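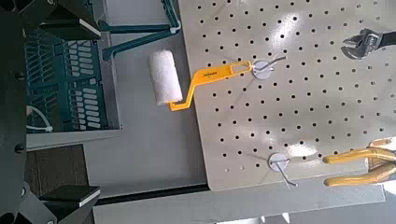
**1/** Some results from the Kornero pegboard work. The task is to take a hand tool out of a bin and hang it on a hook. We wanted to know how much the wrist camera matters compared with the head camera.

**2/** Liên Phí and I trained two policies on the same 1153 demonstrations. One gets the head view only. The other gets head and wrist views. Same network, same training time, same hooks.

**3/** Scoring is strict. The tool has to stay on the hook for 10 seconds after the gripper lets go. A tool that hangs and then slides off is a fail.

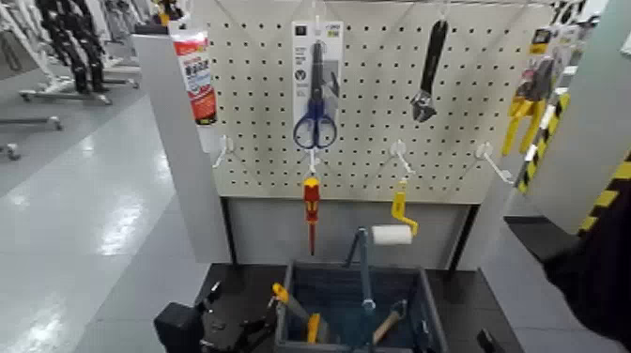 **4/** We ran 56 trials with each. Head only: 31 hung. Head and wrist: 47 hung. The grasps out of the bin were close to equal, so nearly all of the gap is in the hanging.

**5/** The head-only failures look alike. The arm gets to the right hook, stops about 2 cm short and lets go anyway. From the head the gripper hides the last bit of the approach.
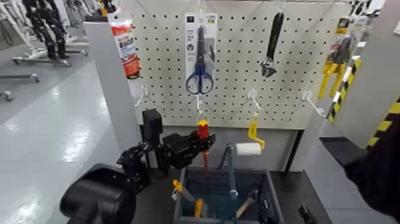 *Gripper at the screwdriver handle, head view.*

**6/** The screwdriver was the worst tool for both policies. The paint roller was easier than I expected -- the slot in the handle is long and forgives a lot.

**7/** We haven't tested a moved board or new tools, so please don't read this as a general claim about wrist cameras. 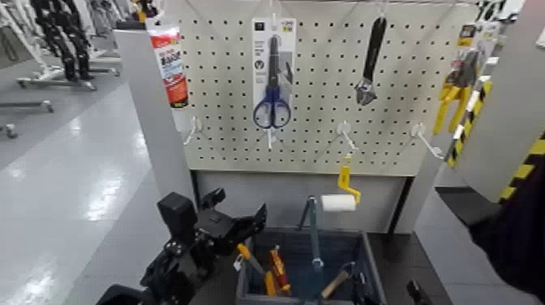
*Screwdriver in the bin, roller on its hook.*

**8/** Vichien Saithong is rerunning the head-only set with a higher camera mount. I'll add the numbers to this thread on Friday.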